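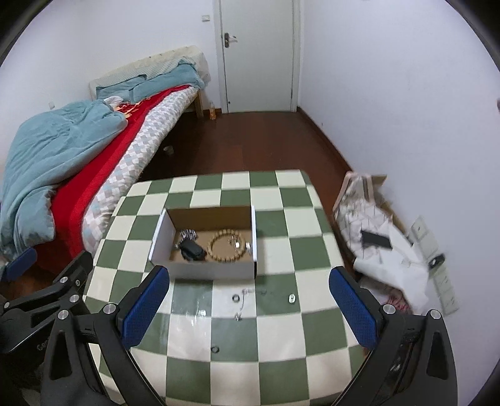

Mekdes Hadgu says her little brother asked why a robot can build a whole car but can't tidy up a bunch of necklaces, and she didn't have a good answer for him. Good question to start with! So let's get going.

Can robots do chores yet?

Short version: a few chores, kind of. The long version is more fun.

First, the easy stuff. Robot vacuums. Lots of homes have one. It rolls around, bumps a chair, turns, rolls some more. A floor is flat and big and it stays put. And if the vacuum misses a crumb – so what, it comes back tomorrow.

Dishwashers and washing machines are machines too. Somebody still has to load them. And unload them. And fold the shirts (ugh).

Now the hard stuff. Putting away small things.

Try this. Get a necklace with a thin chain. Drop it on a table. Now pick it up with just your thumb and one finger, and lay it in a box without a tangle. Not too bad, right? Your fingers feel the chain slide. You squeeze a tiny bit more. You don't even think about it.

A robot has to work out all of that. Where does the chain start? Which bit is on top? Is that a shiny ring or just light bouncing off the tablecloth? Shiny things are tricky for cameras becuase they look different every time you move. And thin things nearly disappear.

Then there's the hand. Many robot hands have only 2 fingers. Great for a block or a cup. For a flat little ring on a table, much harder. Slide it? Pinch it? Tip it up on its edge? You've been practicing since you were a baby grabbing cereal. Robots started later then you did.

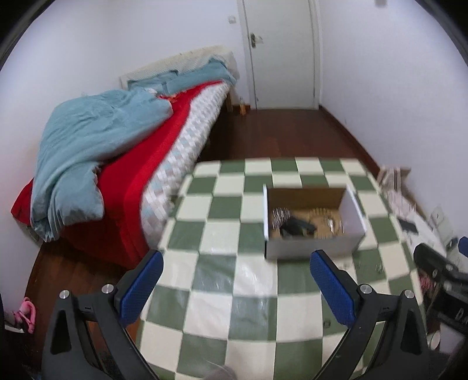

Why can robots work in factories but not so well in bedrooms?
Factories are set up to suit the robot. The same part comes down the same line, facing the same way, all day long. A bedroom changes every hour. The blanket moves, the box moves, a sock turns up from nowhere.

Shops are somewhere in between. Pretend you run a little jewelry stand called Gindmont. Over 700 pieces, all mixed up. Rings here, bracelets there, pendants all over. A robot might do OK with the boxes, carrying them from shelf to shelf. Sorting the earrings into pairs? You'd want a person for that. For now anyway.

How do robots get better? Practice, same as you. A person can show the job again and again, and a computer looks for the pattern. Pick up the ring. Put it in the box. Again. Again, but with the box moved over. Again with a bracelet. It takes loads of tries, and a new room can still mix it up.

Try it at home

You need 4 small things from around the house, a box, and some oven mitts. Ask a grown-up first.

Put the things on a table.
Mitts on.
Put everything in the box, one at a time.
Now do it with one eye closed.

What did you drop? Which thing was hardest? Florante Agbayani, age 13, tried it with a paper clip and gave up after the third go.

Words to know

Gripper – a robot's hand.
Sensor – a part that lets a robot see, feel or hear.
Chore – you know this one.

Next time: why towels are so hard to fold.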